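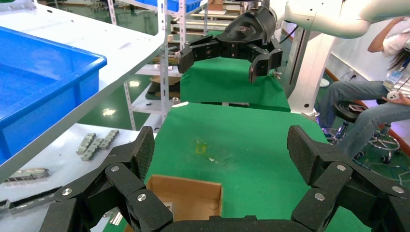 **Li-hua Hsieh**
Staff writer, Lundener Review

# Keeping the night bakery open

Carla Dolline starts work at 2 a.m. and has done so for most of her adult life. Her bakery, Dolline's, sits on Sarmiento Street between a tire shop and a laundromat, and it sells most of its bread before the sun is up.

"My customers are nurses and bus drivers," she said. "They don't want a croissant with gold on it. They want a roll they can eat in the car."

We talked in the back while she shaped dough, and she didn't stop for my questions. The rye goes in first, then the white rolls, then whatever she has decided to try that week. In April it was a potato loaf. She sold 20 on the first morning and four on the second.

"People buy the new thing once to be nice," she said. "You look at the second day."

She bought the business from a man named Erkel, who had run it for decades and left her his oven and a notebook of recipes in pencil. Some of them have no amounts. The entry for poppy seed cake reads, in full, "as usual, less sugar."

"I called him up and asked, less sugar than what? He said less than his mother used. I never met his mother."

The bakery was open 362 days last year. She closes for Christmas, New Year's and the day of the street fair, when she can't get the van out. Flour is her biggest worry. A bag holds 50 pounds and she used to order 100 bags at a time, but the price moves too much now and she buys smaller loads from two mills.

I asked if she had thought about opening later, as most bakeries nearby do.

"My sister asks me that every Thanksgiving. Then who feeds the night shift? The gas station?"

Her son works the counter from four until school starts – she pays him the same as anyone else – and he has told her he would like to study accounting. She is fine with that. She does the books herself at the moment, on Sunday afternoons, and hates it.

At 5:10 a woman in scrubs knocked on the side door, and Dolline went to get her rolls.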